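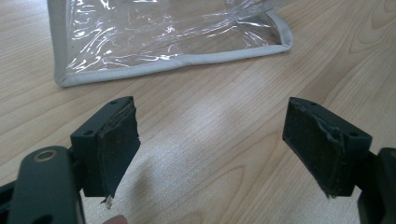 Figure 13.1 Hand-held gripper with worn foam pads, and a clear pouch on a wooden table.

Chapter 13
Learning from Hand-Held Grippers

The Skaratico study reports 471 successes in 476 grasps. Read that number slowly. Who picked the objects? How torn were the pads by the last trial – and did anyone check? Clear plastic throws glare and shows the table through it, so a high score on boxes tells us little about pouches. This chapter asks what such a result can support, and what it can't.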